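Teaching the Arm to Box a Book, Part 4: Running It in the Sim First
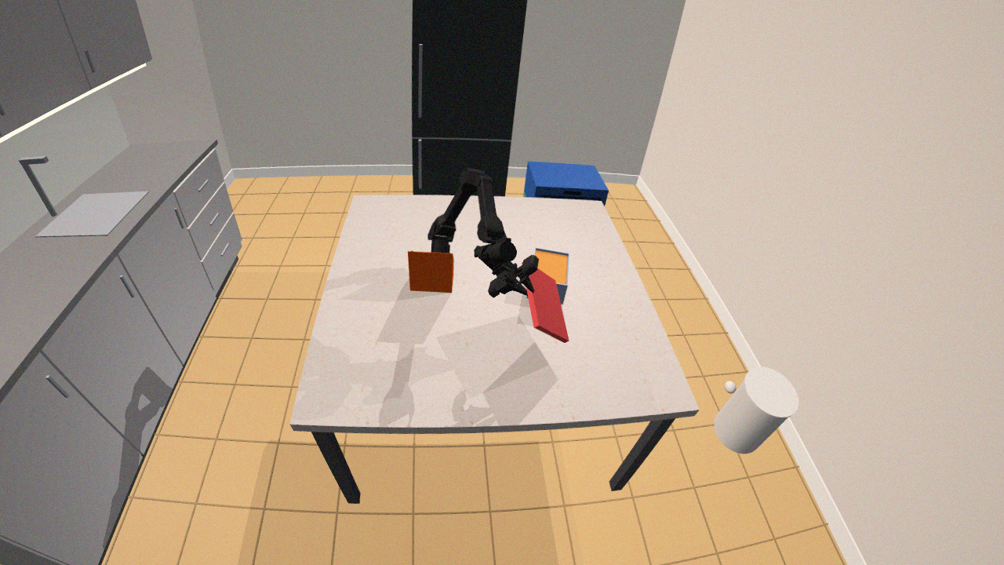

Filed under: Robot Arm Build / Simulation

OK so last time we got the joint limits sorted and I promised we'd finally pick something up. We're doing that, but in the simulated kitchen, so keep the real arm unplugged for now (mine lives on a bench in the shared shop and people put coffee on it).

Open the kitchen file and check that the arm loads toward the back of the table. I've got a red book-like block, an open box with an orange-yellow inside, and a rust-brown block standing upright in front of the base. Leave that last one in! It makes the planner work around something.

1. Set the random seed to 2034 so your layout matches mine.

2. Put the grasp target near the top end of the red block, not the middle. I had it in the middle for most of December and the wrist kept trying to fold into the box.

3. Close the fingers slowly. I use 40 steps. Matvii Pasichnyk runs his at 149 on the same Gridar controller and swears by it, but I don't have the patience.

4. Lift, and let the block tilt. A bit of tilt is fine as long as the lower end clears the rim.

5. Pause the sim before the release and orbit the view. From the front, the red block hides part of the box, so go look from the side too.

If the arm freezes halfway, your Rivau plugin is probably still on the old config. Delete the cache folder and reload, that fixed it for me.

Part 5 is the release, plus my gripper pad mess.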